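Right, thread about second-hand computers, as I've been asked three times this week whether an old office desktop is worth buying. Short answer: yes, mostly. Long answer follows, get a brew.

Mine came from the reuse shop in Clurndale, the one behind the carpet place. They get them in when offices clear out, and last October they had 34 on the shelves at once. I wanted all of them. I took one home on the bus, on my knee, like a large cat.

What do I use it for? Letters, the allotment rota, far too many photos of beans. Nearly 3000 photos of beans and other veg, if you must know. It copes fine with all of that. 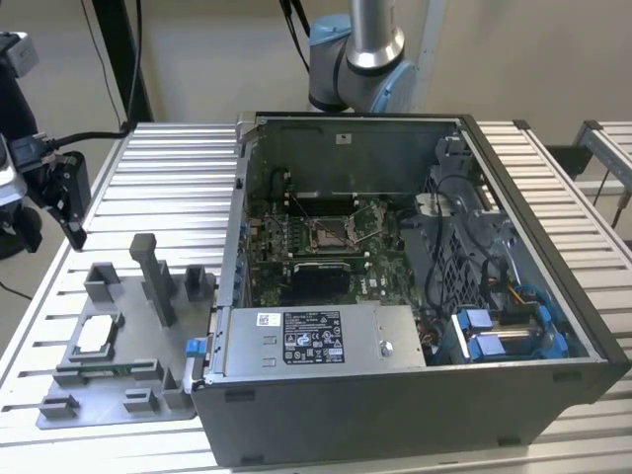 Things to ask before you hand over any money. Has the drive been wiped? Does it come with a power lead? (Mine didn't, and off I went back to Brostlow in the rain.) Can you bring it back if it won't start?

And do ask which version of everything it can run. I forgot, felt very silly, and spent a whole Saturday reading forums written by people who were cross with each other in 2000-word posts.

Noise! Have a listen to it in the shop if they'll let you. A friend's old one sounded like a hairdryer in a biscuit tin and she ended up keeping it in the hall.
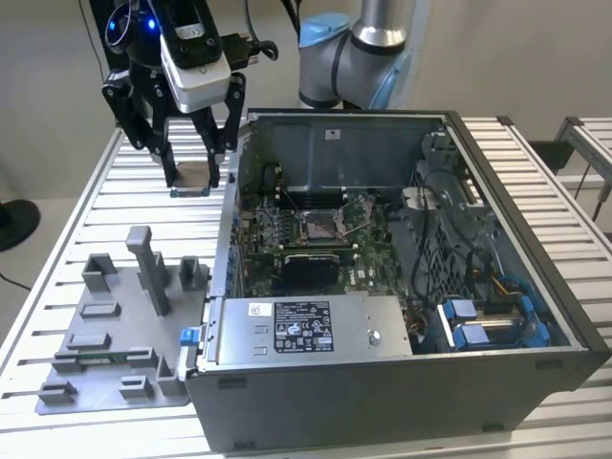
A processor chip held just above the bench, with the open tower beside it.

Someone asked about adding memory. Look up your exact model first, then buy used — it's so much cheaper. I got mine from Jikora and it came in a jiffy bag with a free pen.

Last one, then I'm off to water things. Back up your photos before you move anything across. I lost 500 of them once and I'm still sore about the sweet peas.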